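## Trolness phone drops from 100 to 30 percent overnight, doing nothing

Asked by Maeve Fitzgerald

I bought a Trolness in November, mainly for the battery. Going to bed I unplug it at 100. By morning it's at 30, and all it has done is lie there. My old one, a Skumero with a cracked back, lost less than that in a whole weekend. I've dimmed the screen and turned off Bluetooth. Short of reading it a story, what else can I try?

## Answer from Gearóid Foley

Mine did this. Open Settings, then Battery, then "Usage since last charge," and look at the top entry. On mine it was Dono, the weather app, which had asked for my location nearly 400 times between midnight and breakfast. I had not moved.

1. Set Dono's location to "Only while using."
2. Turn off "Always-on display" if you sleep face down (the phone, I mean).
3. Restart it and give it two nights before you judge.

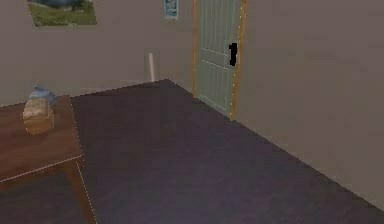
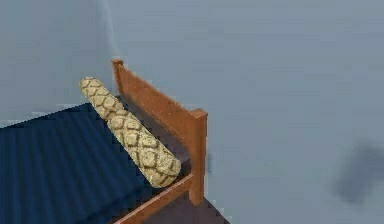 ## Answer from Bláthnaid Horgan

Factory reset. Fixes everything.

## Answer from Úna Coughlan

Please don't do the factory reset first, you'll spend an evening hunting for passwords. Check the signal in your bedroom. With one bar, the phone spends the night shouting for a tower. Try airplane mode for one night and compare. If it still drops that far, it's the battery, and the store should swap it while it's under warranty. Keep the receipt, they will ask for it twice.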